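The Ferry Ticket

I'd had the ticket in my coat pocket since May and I only found it because I was hunting for a mint. Flemley to Melelholm, one way, foot passenger. It had gone soft like cloth and the ink was nearly off it, but you could still read the number, 1,766, and I stood there in the hall with one shoe on feeling as if I'd been caught out.

I'd told everyone I went, you see. I'd told my sister about the crossing (choppy), the café on the quay (lovely scones!) and the little museum with the whale's jaw over the door. I had never so much as got on the boat. I'd sat in the car park at Flemley for two hours with the radio going, watched the thing load up and leave, and then driven home by the long road so I'd be late enough.

And now she wanted to go with me. She'd booked us two nights at the Hotero, sea view, and she wanted me to show her round. Show her round! I said I'd be thrilled.

So I did what any sensible person would do and got a library book out. It was 256 pages and mostly about herring. I learned that the quay had been rebuilt, that the chapel lost its roof in a gale, and that almost 200 people lived there all winter. There was no mention of a café. I read it in the bath, I read it in bed, and I read it standing up in the kitchen with the terracotta tiles freezing my feet while the toast burned.

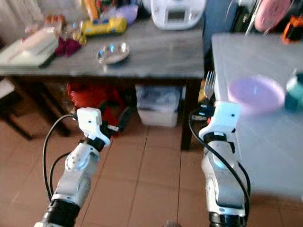
The Crossing

It was flat as a plate, of course. My sister leaned on the rail with her hair blowing about and said, "I thought you said it was choppy," and I said it must depend on the tide.

She was quiet for a bit after that. Then she got a flask out of her bag, poured me the first cup, and asked which side of the quay the café was on.

"Left," I said.

"Only I rang them up," she said, "to ask about the scones."

The island was getting bigger all the time. I drank my tea.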